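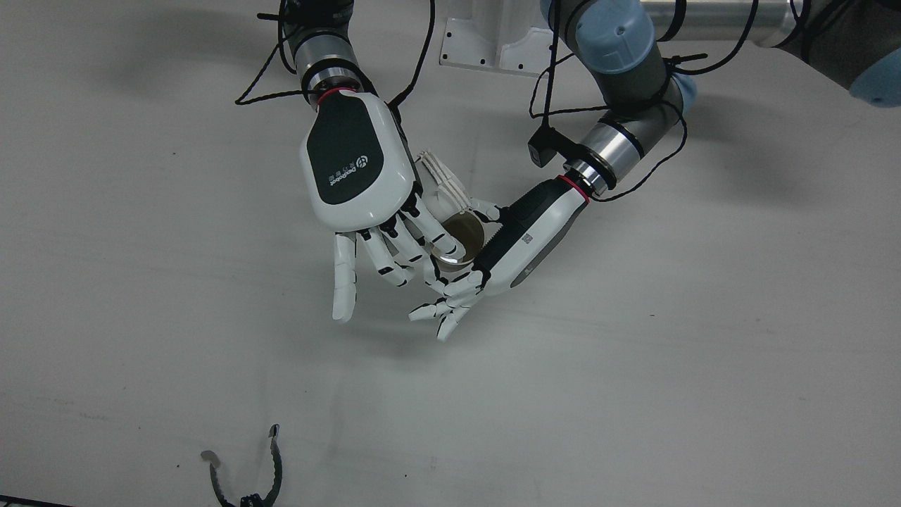
I bought the Bugti travel kettle in January, right before a long stretch of motel rooms, and I've used it pretty much every day since. My old one was a Skameo that took forever and smelled like hot plastic, so the bar was low! The Bugti boils enough for two mugs and fits in the side pocket of my backpack if I take the base off. One thing to know is that it pours fast. A small round metal cup like the one up top is cute for camping, but the stream comes out of this spout so quickly that I'd go with something wider (I have splashed my wrist more than once). With a regular mug I have no trouble at all.

The handle folds flat and has a nice firm click. The lid is fussier. You have to line up 2 little tabs before it'll lock, and at six in the morning that's more thinking than I want to do.

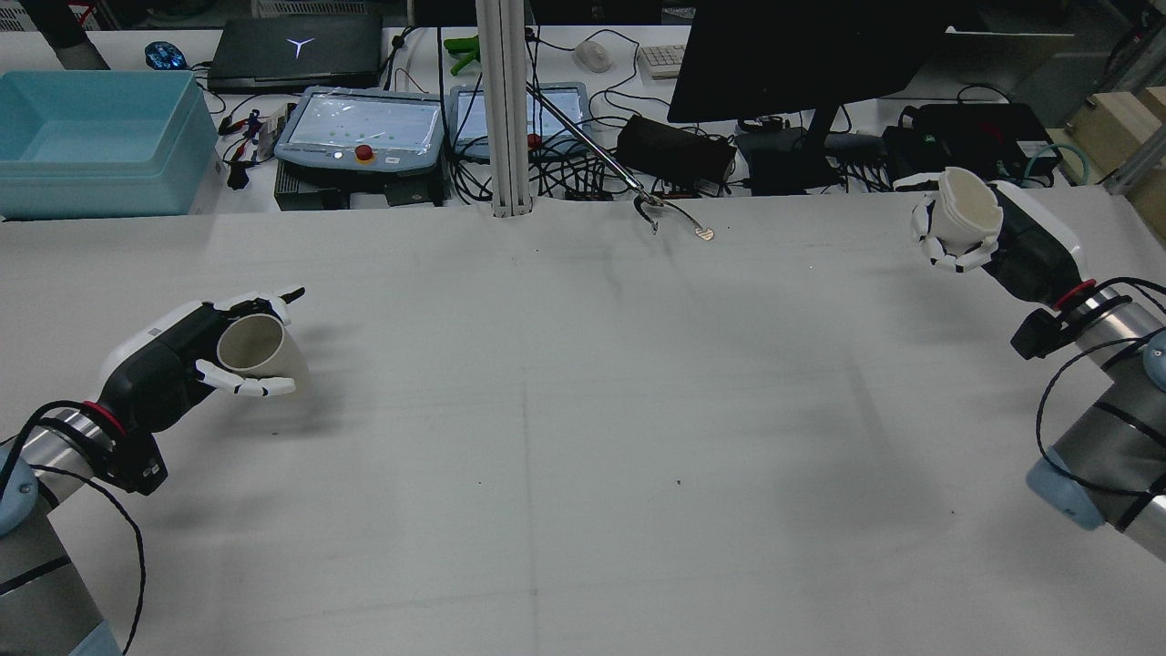 Cleaning is easy enough, though the opening is narrow and my hand won't go in, so I use a bottle brush. Our water at home is hard and I do a vinegar rinse every couple of weeks. The cord is short, way too short for most motel desks, and I've ended up making tea on the bathroom counter more times than I'd like to admit.

I also looked at the Drundex, which is bigger and heavier and costs more, and I don't regret skipping it. Four stars from me, and I'd happily give it the fifth for a longer cord.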